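Monix Releases Good-Practice Guide for Two-Arm Basket Handling

BURKBY — Monix has published a guide for teams that test two-arm robots on grocery and household items. It sets rules for shared baskets, where both arms work inside the same walls.
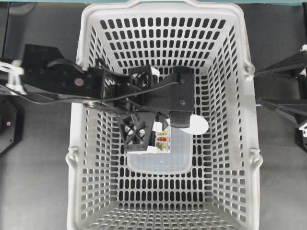

The guide draws on 1272 test runs at the Lallunier lab in September. Of these, 598 had both arms over the basket at once. It requires a named operator at the stop button and a slow approach below the rim.

"Most labs had a rule for each arm and none for the pair," said Osvaldo Barros, who edited the guide. "We wrote down what our operators were already doing."
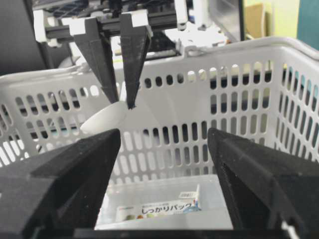
Gripper checks

Finger pads must be inspected before every shift and replaced when they no longer hold a test item. Thin handles are gripped from both sides — never by one fingertip against a wall.

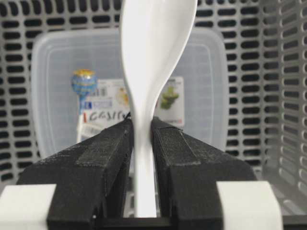 Plastic spoon held by the handle over a slotted basket.

The guide has 6 sections and is free to download. Janaína Vieira of Ardeleanu reviewed the draft.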